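Chapter 9
Steamed Buns at the Table

Print this chapter | E-mail this chapter

I learned to bake bread long before I ever steamed any, and I'll admit I looked down on steaming for years. Where was the crust? Where was that smell of browning flour? Then one gray January I rented an upstairs room above the Rallis bakery with no oven at all, only a wall socket and a table, and I had a bag of flour to use up. So I bought a cheap electric steamer and started making plain buns, and I haven't really stopped (the steamer died, the habit didn't).

This chapter is about that plain bun. No filling, no dye, no fancy folding. We'll get to the pork and the red bean paste in Chapter 10, and you will be so much happier there if your dough behaves itself first. All you need for now is a tabletop steamer, its lid, a big plate and enough clear table to put all three down side by side.

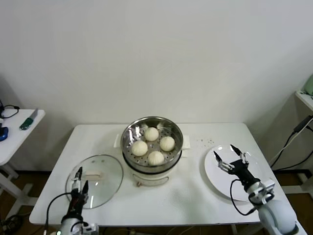
What makes a steamed bun rise?

Yeast does most of the work, by filling the dough with gas while it rests. The heat of the steam then makes that gas swell, and the dough sets around it.

I set up my table the same way every time, and I'd like you to try it my way at least once before you decide you know better. Steamer in the middle. Lid flat on the left, well away from the edge, since a glass lid on the floor ends the day's cooking. Plate on the right. The buns go from plate to tray and later from tray to plate, always over that same short stretch of table, and you never have to reach across a hot pot to get at anything.

My base dough takes 397 grams of flour and 206 grams of warm water, plus a spoonful of sugar and a small spoonful of dry yeast. Weigh them! I used cups for ages and my buns came out different every single week. Knead until the dough feels like an earlobe, cover it, and go do something else for an hour.

When you come back, cut off as many pieces as your tray can hold with space between them. Four is plenty for a small tray, and whatever is left can wait in the fridge until tomorrow. Roll each piece under a cupped hand until the top is tight. Then load the tray one bun at a time, starting at the back, so your wrist isn't hanging over the ones you've already placed.
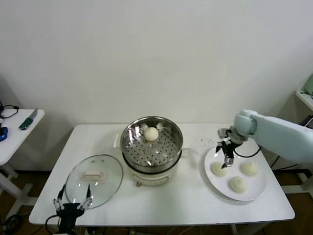 9.1 Leaving room

Crowding is the mistake I see most, and I made it myself at the Mavov street fair, where I packed a tray so full that I sold one enormous lumpy bun in slices. (People bought it. I still felt bad.) A bun can grow by half again in the steam, so give each one a good finger's width on all sides, and the same from the wall of the pot. If you can't manage that, leave one on the plate and steam it in the next round.

Hold the bun lightly from the sides and lower it straight down. Dropping it from even a small height can knock the air out, and a bun that lands on its edge will steam on its edge, leaning over like a tired hat.

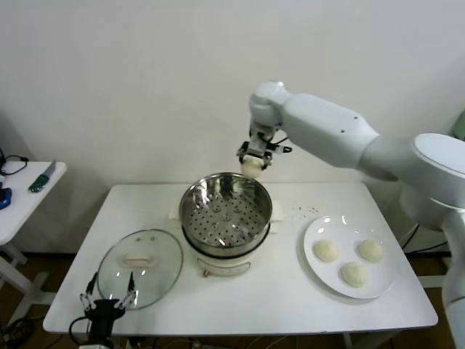
I also like to pause once the tray is loaded and let the buns sit for ten minutes or so with the heat off. It's a short second rise, and skipping it gives you a tight, chewy bun. Some families like them that way. The old Czerwiński cookbook I started from skips it completely, and I've penciled a rude note in the margin.

9.2 Taking them out

Turn off the heat and wait a few minutes before you lift the lid. Tilt it away from your face, let it drip, and put it back down in its spot on the left. Use tongs, and pick the buns up around the middle with hardly any squeeze. Move them one by one to the plate and keep them from touching while they're still tacky.

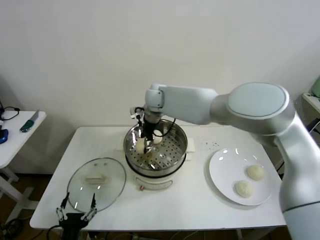

How long should the buns steam?

Twelve minutes is enough for small ones, counted from when the water boils. Larger buns want 15 or so, and a very big one can need 25.

Before you go on to the exercises, make this dough twice in the same week. The second batch teaches you more than the first

Related chapters
Chapter 7: Flour, Water and Patience
Chapter 8: Getting to Know Your Steamer
Chapter 10: Fillings, Sweet and Salty
Chapter 11: The Brivness Flatbread
Page 276: Table of Weights and Measures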